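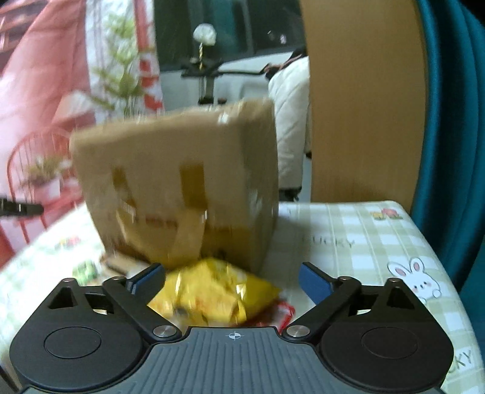 **Notebook, April, 9:40 pm. Unpacking and sorting chores, continued**

Good evening! I want to get this down before I forget which parts were exciting and which were only me being tired.

The question for this block is the one Sulow keeps asking us: can a machine put away a delivery yet? A box arrives, there are snack packets and small stuff around it, and somebody has to clear the table. I picked it because it's boring for a person and horrible for a robot, and so far it's living up to that.

Current setup is the Sosa policy, trained on hand-held gripper demos only. We're at 400 demos for the whole chore now, from the Drendville and Prinadville homes together. No arm time in the training set at all, which still amazes me.

**Wrappers.** My favorite part! A shiny crumpled packet has no shape you can trust. It has a peak in one place, you go for the peak, and the peak folds over. When I do it by hand with the gripper I come in wide with both fingertips low and let the pads scoop the thing together. The policy has picked up the wide approach. It has not picked up the "low" and pinches air above the packet more often than I'd like. Still, on the bench this afternoon it got 4 out of 5 yellow ones, and a month ago we were happy with one.

Packets lying on top of other packets are harder. It grabs the top one and drags the one underneath along for the ride, then drops it wherever. A person would just take both. Should we let it take both? I vote yes, but the scoring sheet says one item per grasp, so somebody has to change the sheet.

**Boxes.** The big carton is wider than the fingers can open, so lifting it by the sides is out. Pushing works. Pinching a top flap works if the flap is up. Taped shut, forget it, we have no plan for tape. (Knife on a robot: no. Pull tab: maybe, if the shipper is kind enough to put one on.)

**Tablecloths.** Checks and cartoon prints turned out to matter less than I feared. I was sure it would try to pick up a bunny. Two tries at a printed patch in the whole afternoon, both where the cloth had a wrinkle in it. What does hurt is the cloth sliding when the fingertips press down, and then everything on the table has moved and the policy is reaching for where things used to be.

**Speed.** I move too fast in my own demos. Going back through them, the near objects smear during the approach, and those are the moments where the model needs to see the packet edge. Slow down for the last hand's width!

So, chores yet? Loose packets into a bin, close to yes. The whole delivery, box included, no.

To do:

- re-record the stacked packets, slow approach
- try clips on the tablecloth, then without, same layout
- ask Sulow whether flattening the box counts as part of the chore
- new finger pads, the left one is getting slick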